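day 6 of learning to sleep before midnight. update: did not. 1:19 am, reading about Nimitz again 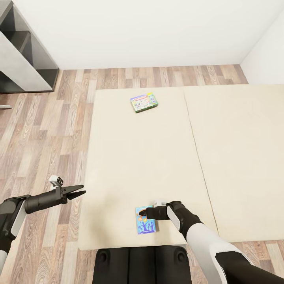 ok so Radymyr says no coffee after 2. fine. tried it - headache by dinner, cranky, ate cereal standing up

also teh herbal tea tastes like a wet hedge. drinking it anyway

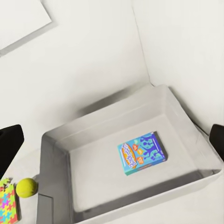 phone is charging in the kitchen from tonight. for real this time. alarm clock ordered, very loud apparently

goal is lights out by 11 all of June. wish me luck, goodnihgt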